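Subject: Re: [dunleavy-flooring] Squeaks after sealing, plus the May trip

Hi everybody,

Catching up on the thread now that I've had my coffee. On 2 March 2026 the list got this from one of our lurkers:

> Has anyone sealed old plank floors with the Grurker oil
> and then had them start squeaking? Mine were quiet for
> years. I put on two coats and now the hallway sounds
> like a barn door. Should I sand it back or wait?

Don't sand! Please don't sand yet. I had the very same thing in the Ciltombridge house and I was all set to rent the big drum sander when the squeaks faded by themselves (it took 17 days, I wrote it on the calendar). My guess is the boards swell a little when they drink up the oil and then rub on the nails. Keep the heat steady, walk on it in socks, and leave the rug off for now. If it's still noisy after that, puff a bit of talc into the gaps and work it in with an old paintbrush. Cheap and messy, but it did wonders on my stairs.

I also went with a dark finish, and I love it, but oh boy does it show dust. If you have a dog, go lighter!

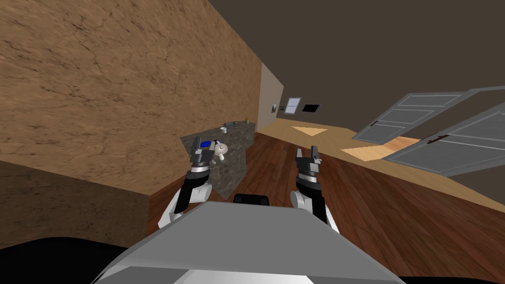 Dovholm wrote back off-list that dark floors are fine with a dog as long as you skip the glossy topcoat, and that talc turned to paste in a damp entryway there, so try powdered graphite by the door. Okay, I stand corrected on the dog. I'd be nervous about graphite on pale boards, though, it smudges like crazy.

Money stuff, for the person who asked: my whole downstairs came to $1,107 in materials, and the quote to have it done for me was $3,363. I did spend five weekends on my knees, so decide what your knees are worth. The kitchen was the slowest part by far, all that fiddly edging along the cabinets. Tape everything, even the bits you're sure you won't touch. 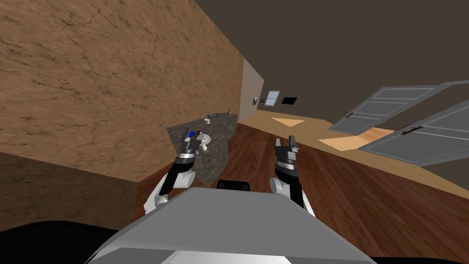 Dark gray speckled granite countertop

For the May trip to the salvage yard, I can fit three more people plus a small pile of boards in the van. Email me directly so we don't clog up the list. Bring gloves, the old planks are full of nails!

Still looking for a matching threshold strip too, if anyone has an oak one in the garage.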